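**Tin can**, also called a can, a tin (if you grew up across the water), or in my house just "whatever's in the pantry." It's a sealed metal container for keeping food a long time. I've been writing up kitchen things for the Mullmont household pages for a while now, and this entry is the one I keep coming back to, so forgive me if it rambles!

## What it's made of

Most food cans are steel with a very thin coat of tin on it, or no tin at all these days, plus a lining on the inside so the tomatoes don't eat into the metal. Drink cans are usually aluminum. The name stuck anyway. I still say tin foil too, and I'm not about to change.

## History

Canning goes back to the early 1800s. The first food was put up in glass jars and bottles, in France, and the metal version followed in England soon after. Those early cans were thick, heavy things, soldered shut by hand, and you got in with a hammer and chisel. A proper can opener took decades to come along (I love this fact and bring it up at dinner far too often).

Closer to home, the Estgate cannery put up peas and plums for the whole valley. At its busiest it filled 3,000 cans on a good day in July, and the old loading dock is still there behind the feed store. The Chowdary plant, upriver, was smaller and did mostly beans. I've got one of their crates and keep my boots in it.

## Shapes and sides

The cylinder won out because it's strong, it's easy to seal, and it rolls along a factory line without much fuss. Square and oval ones hang on for fish and meat. The ridges you often find pressed into the side are called beads, and they help a thin wall stand up to the pressure changes when the can is cooked. Without them you'd need thicker metal, and that costs money.

## Labels

The paper wrap came in fairly early, and it's what collectors go wild for. Fruit labels are the big draw, with all those sunsets and orchards. A plain can with no label is called a "bright" in the trade, and it gets labeled later when somebody orders it.

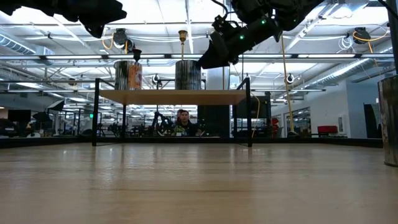 *A can with a printed label, left, beside a dark grey cylinder with ribbed or striped markings on a small raised shelf.*

Paper labels fade badly in sun, so if you're keeping old ones, pick a dim wall. I lost 2 good peach labels to a south window and I'm still sore about it. The Prolletico swap list, which comes out every May, had 1,000 labels on it last time, most of them citrus, and I wanted nearly all of them.

## Storage

Cool and dry is the rule. High-acid foods like tomatoes and pineapple are best used within a year and a half, and low-acid ones like corn or stew keep their quality for longer. Small dents are generally fine. A deep dent on a seam, a leak, or a bulging end means throw it out, and please don't taste it first!

## See also

- Can opener
- Home canning
- Mason jar
- Estgate cannery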